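A visit to the Karpenko tea and coffee works, Grumham

Karpenko opens its works to the public twice a year, once in spring and once in July. We went to the July one. The works stands at the bottom end of Grumham, past the canal basin, in a long brick building that used to be a maltings. Entry was free but you had to book a slot for the tour, and ours was at half past ten.

Getting there was easy enough. The train from Dudora takes under an hour and the walk from the station is flat all the way, first along the high street and then down the towpath. There is a car park behind the building but it was full by ten and people were being sent back up to the leisure centre. If you are driving, go to the leisure centre first and save yourself the turn in the yard, which is tight.

You check in at a hatch on the left of the main doors. They give you a paper hairnet, a sticker with your group number and a leaflet with a floor plan. Bags larger than a handbag go in a cage and you get a ticket for them. Rings and watches had to come off before the packing room, so it is better to leave them at home.

The tour begins on the ground floor in what they call the intake. Green coffee comes in here in sacks and is tipped through a grating in the floor. A screw conveyor takes it up to the cleaner, which shakes out stones, string and bits of husk. A tray of things the cleaner had caught was set out on a bench: pebbles, a few coins, a button, a length of wire. The guide said the stones are the real worry, as one of them can chip the grinder plates and a set of plates takes weeks to come.

From there you climb an iron stair to the roasting floor. Karpenko has two roasters. The larger was put in when the firm moved to Grumham and the smaller one is newer and is used for samples and short runs. Only the small one was going when we were there. We stood behind a rail and watched a batch go through, which took a little under a quarter of an hour. The colour changes slowly for most of that time and then quickly at the end. The operator pulls a small scoop of beans out of the drum every so often, looks at them under a lamp, and puts them back. When the batch was dropped into the cooling tray the smell came right across the floor. It is sharper than you would expect, closer to toast and hay than to a cup of coffee.

It was hot up there. The windows were open and there was a fan at each end, but I would not want to do a full shift on that floor in July. The staff start at five in the summer for that reason.

Tea is handled on the other side of the building, behind two sets of doors, so that it does not pick up the smell of the coffee. The firm does not grow or dry anything itself. It buys leaf in, tastes it, and blends it in a drum that looks like a very large cement mixer. The drum takes 994 kilos when full. Someone in our group asked why it was not a round thousand and was told that the drum had been bought second-hand and was made to an older measure. It turns slowly for a few minutes and is then emptied through a chute to the floor below. There was a fine brown dust on every ledge in that room, though it is swept at the end of each shift.

The part I had been looking forward to was the tasting room, at the far end of the first floor. It has north windows, a sink at each end and long counters at waist height. On the tea side, the leaf is weighed into small white pots, boiling water is poured on, and a timer is set. The liquor is then tipped into bowls and the wet leaf is left in the upturned lid so that the taster can look at it. The tasters work down the line with a spoon, and they go fast. On an ordinary working day they get through 120 bowls before lunch.
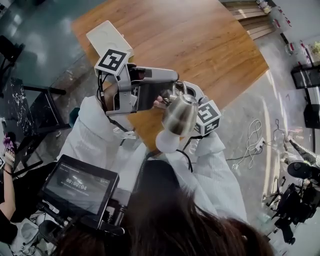
We were allowed to try it ourselves with a short row of teas and then a row of coffees. The method is to take half a spoonful and suck it in hard with plenty of air, so that it sprays over the whole mouth, and then spit. Most of us were too polite to make enough noise. The first two teas seemed the same to me until I went back to the first, which had gone thin and a bit metallic by comparison. With the coffees the differences were much plainer. One was almost like blackcurrant and one tasted mainly of cardboard, and we were told afterwards that the second had been kept back from an old sack on purpose, to show what stale green beans do.

There was a useful few minutes about water. Grumham water is hard, and the firm blends for hard water when it is selling locally and for soft water when it is selling in the north and west. The same tea made with each was set out side by side. The hard water cup was darker and dull on top, with a skin starting to form, and the soft water cup was brighter and a good deal stronger. I have lived in hard water areas all my life and had put the skin down to the milk.

The packing room is the last stop and the noisiest. You go through with ear defenders on, so there is not much talk, and the guide holds up printed boards instead. The tea bag machines run in a line along one wall. Each one takes in paper from a reel, drops a dose of tea, folds, seals and cuts. Coffee is packed on the opposite side in bags with a valve, which lets gas out for a few days after roasting. One of the bag machines stopped while we were passing and had its covers lifted to clear a paper jam. It was back on before we had reached the end of the room.

All in, the tour took an hour and a half, which was longer than the leaflet said. There are three flights of stairs and no seats until you get to the tasting room. A goods lift is available for anyone who needs it but you have to ask when you book, as the tours are timed around it. Children under eight are not taken round. There was a colouring table and a small quiz trail in the yard for them, so families were splitting up and swapping over.

The yard was busy by noon. Fameo, the bakery from the market hall, had a stall with cheese scones, seeded rolls and a dark ginger cake, and it was the only food on the site apart from biscuits. The queue was long but moved along. Tea and coffee were free with your sticker, served in your choice of the house blends. I had the breakfast tea, which was good and strong, and then a cup of the lighter of the two coffees, which I thought had been left on the hotplate too long.

Next to the stall there was a covered area with old equipment from the maltings and from the firm's first shop. The labels were short and some had faded. The best things were a hand-cranked coffee mill with a flywheel as big as a bicycle wheel, a set of japanned tea canisters with numbers on the front, and a ledger open at a page of deliveries by cart. I would have liked more about the building itself. The old kiln roof is still there at the east end and you can see it from the towpath, but it is not on the tour and the leaflet gives it one line.

The works shop is in the former office by the gate. Prices were a little below what you would pay in the high street, and there was a shelf of short-dated stock at half price. I bought a bag of the blackcurrant-tasting coffee and a box of the soft water blend, which I mean to try with filtered water at home. They take cards. Loose tea can be weighed out to order, but there was only one set of scales and a wait to use it, so we left that.

A few practical points for anyone thinking of going to the spring one. Book early, as the morning slots go first and the big roaster is more often running in the morning, though it was not for us. Wear flat shoes with closed toes, or you will be turned back at the iron stair. Have something to eat before you start, as tasting on an empty stomach left two of our party feeling shaky. The toilets are by the bag cage and there are none upstairs.

We walked back along the other side of the canal, which is rougher but takes you past the lock and the old weighbridge, and caught the ten past three to Dudora.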